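Werkstatt und Garten: Hinweise zur Pflege und Lagerung von Schnittwerkzeugen für Gehölze

Für den Rückschnitt von Sträuchern und kleineren Bäumen werden im Hausgarten meist drei Werkzeuge benötigt: eine Handschere, eine Astschere mit langen Griffen und eine Klappsäge. Die nachstehenden Hinweise richten sich an Haushalte, die ihre Geräte selbst instand halten.

Reinigung nach dem Gebrauch

Pflanzensaft und Harz sind möglichst am selben Tag zu entfernen. Bei Laubgehölzen genügt in der Regel warmes Wasser mit etwas Spülmittel und eine alte Zahnbürste. Harz von Kiefer, Fichte oder Lärche löst sich besser mit Brennspiritus oder mit einem Tropfen Speiseöl, der einige Minuten einwirkt und anschließend abgewischt wird. Beim Umgang mit Spiritus ist für Lüftung zu sorgen, offene Flammen sind fernzuhalten. Die Klinge wird danach vollständig abgetrocknet, auch im Bereich der Feder.

Wurde an erkranktem Holz geschnitten, etwa bei Feuerbrand oder Rotpustelpilz, ist die Klinge vor dem Wechsel zum nächsten Gehölz mit siebzigprozentigem Alkohol zu desinfizieren. Ein Tuch in einem verschließbaren Schraubglas leistet hier gute Dienste.

Schärfen der Handschere

Bypass-Scheren werden ausschließlich an der angeschrägten Seite der Schneidklinge geschliffen. Die flache Rückseite wird lediglich entgratet: Der Schleifstein liegt dabei plan auf und wird ein- bis zweimal ohne Druck abgezogen. Der vorhandene Winkel ist beizubehalten. Wer unsicher ist, färbt die Fase mit einem Filzstift ein und prüft nach dem ersten Zug, an welcher Stelle die Farbe abgetragen wurde.

Bei Amboss-Scheren wird die Klinge von beiden Seiten geschliffen. Eine tief eingekerbte Auflage ist zu ersetzen, ein Nachfeilen lohnt selten. Für die Modelle der Reihe Dercombe sind Auflage und Feder einzeln erhältlich; die Schraube der Auflage ist mit einem Schlitzdreher von 7 mm zu lösen.

Sägeblätter

Impulsgehärtete Sägeblätter, erkennbar an den dunkel verfärbten Zahnspitzen, lassen sich mit der Feile nicht nachschärfen und werden ausgetauscht. Herkömmliche Blätter können mit einer feinen Dreikantfeile bearbeitet werden. Im Bestand unserer Leihwerkstatt Futomlow befinden sich 122 Geräte, darunter sieben Klappsägen mit Wechselblatt. Die Ausleihe erfolgt dienstags, Ersatzblätter sind selbst mitzubringen.

Holzgriffe

Rau gewordene Griffe aus Esche oder Buche werden mit Schleifpapier der Körnung 180 in Faserrichtung geglättet und zweimal dünn mit Leinöl eingelassen. Zwischen den Aufträgen liegt ein Tag, überschüssiges Öl wird abgenommen. Achtung: Mit Leinöl getränkte Lappen können sich selbst entzünden - sie sind ausgebreitet im Freien zu trocknen oder in einem dicht schließenden Metallbehälter aufzubewahren.

Lagerung

Die Geräte hängen trocken und mit geschlossener Klinge. Ungeheizte Gartenhäuser sind im Winter nur bedingt geeignet, weil sich bei Temperaturwechseln Kondenswasser bildet. Ein Tropfen harzfreies Öl am Gelenk schützt bis zum Frühjahr. Lederhüllen sind für die Winterlagerung nicht zu verwenden, sie halten die Feuchtigkeit am Stahl.

Die Anleitung zum Schärfen wurde von Tien-fu Kong durchgesehen und im Juni um den Abschnitt zu den Sägeblättern ergänzt. Das Merkblatt Tenon zur Pflege von Hobeln und Stemmeisen liegt in der Werkstatt aus.
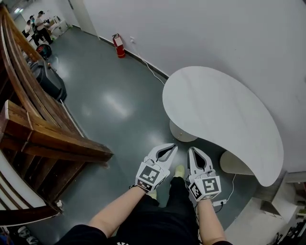
Stumpfe oder gebrochene Klingen werden bis zur Abgabe beim Wertstoffhof in festen Karton eingeschlagen und mit Klebeband gesichert. In den Hausmüllsack gehören sie auch dann nicht, wenn sie klein sind.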